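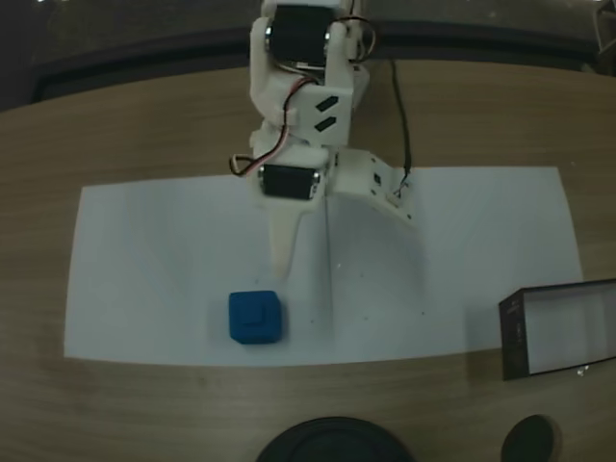
Photo: Kioko

Small robot arms join the sorting tables at Wastwood

HUDSTEAD, 13 Jul 2020 - The parts company Wastwood has started to use small robot arms at its sorting tables in Hudstead, and the people who work there say that their day already looks different.

The arms were developed with Kioko, a small automation firm from Harnwood. Their brackets are 3D-printed and the joints are moved by servo motors, so a broken piece can be printed again in the building. For practice the arms work with little cubes over a sheet of white paper, before they are allowed near real orders.

Wastwood sorts over 2,000 small parts on a normal day. Until April all of this was done by hand, by workers who stood at the same table for the full shift. Now two of the tables have an arm, and the workers at these tables have other duties. They prepare the trays, check the finished boxes and correct the arm when it takes a part in the wrong way.

In the first test week the arms placed 3,478 parts. Of these, 594 had to be placed again by a person. The company says this number is still too high, and it does not plan to buy more arms before it becomes lower.

Opinions on the floor are mixed. Several workers told us that their wrists and shoulders hurt less at the end of the day. Others find the new job more tiring for the head, as they must watch the machine and also do their own checks. One worker with many years at the company said she misses the talk across the table - the arms are slow, but the person beside them has to stay attentive.

Wastwood promised in writing that no position will be cut this year because of the arms. Workers at the two tables received a short training, and their pay stays the same. The staff representatives asked for higher pay for those who learn to adjust the arms and change their parts. Talks on this question will continue after the summer break.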